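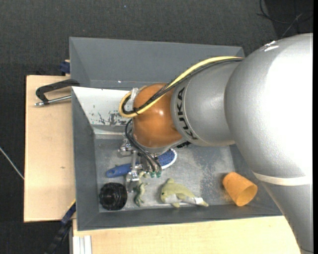 Packing questions make up most of my inbox, so I've finally put the answers in one place. I'm Zakhar, I run the little parts and spares shop at Linolmont, and I pick and pack nearly every order myself. Everything goes through grey bins before it gets anywhere near a box. They're plain rectangular things, nothing fancy, and I like them on a light wooden tabletop at a height where my back doesn't complain. A black part down on the bottom of one is still easy to spot against the grey, and that matters when you're picking first thing on a Thursday with half a cup of tea in you!

Why bins? Couldn't you pack straight from the shelf?
I used to. I'd walk round with the box under one arm, dropping things in as I went, and then I'd get an email saying the small bit was missing. Now every order gets its own bin, and I check the bin against the slip before a single item is wrapped. It's slower by a minute or two and I get far fewer of those emails.

Can I order lots of different things in one go?
Yes, please do. The biggest order I've had was 136 items (hello to the Geum workshop, hope the shelves are holding up). Large orders get split over two or three bins, heavy bits in one and fiddly bits in another, and they all go out together.

Do you wrap everything separately?
No. Anything with a polished face or a thread gets its own paper. Brackets and plain fittings share a bag. If you'd like everything wrapped one by one, put a note on the order and I'll do it – there's no charge, but it can add a day.

What sort of paper is it?
Brown kraft paper off a big roll, cut into 60 cm lengths. I tried the shredded stuff for a while and hated it. It gets into everything, and you end up picking strands out of your spares for a week.

How heavy can a parcel be?
I keep each box to what I can lift comfortably by myself. If yours goes over that I'll send two boxes, and you'll only pay one lot of postage.

Do you reuse boxes?
Whenever I can. Hryhorii Onyshchenko at Rarnik, two doors down, passes me his clean ones, so don't be puzzled if your parcel turns up with their name on the side. We got through over 700 last year, and plenty of those were on their second trip.

Something's missing from my parcel. What now?
Have a good rummage in the paper first (sorry, but it's usually there). If it really isn't, send me your order number and I'll post the missing piece the same day if you catch me before two o'clock.

Can I collect instead?
Of course. We're at unit 231, round the back, blue door. Ring before you set off so I can have your order boxed and waiting.

Do you sell the bins?
I get asked this a lot! I don't, but Jarier do something very similar in a couple of sizes, and their stacking ones are good too. Measure your table before you buy. I didn't, and my first lot stuck out over the front and caught me on the hip every time I went past.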